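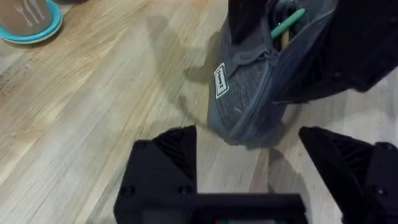
Section 4. Oiling the Pametti benchtop

Do this before first use, then every April or when the colour looks dull.

1. Clear the top. Wipe with a damp cloth, let dry overnight.
2. Sand lightly with the grain, 240 grit or finer. Don't press.
3. Vacuum up the dust. Wipe agian.
4. Shake the Flalora oil well, pour a little on a lint-free rag. Thin coat — thinner than you think.
5. Leave 20 minutes. Wipe off all the excess, no puddles at the joins.
6. Second coat next day. Edges and underside too.

Note: the 900 mm top takes one small tin. Strips vary in colour, this is normal and not a fault.

CAUTION: oily rags can catch fire by themselves. Lay flat outside to dry or soak in water before binning. Never scrunch them up.

Keep hot pans and wet glasses off it for 4 days after teh last coat.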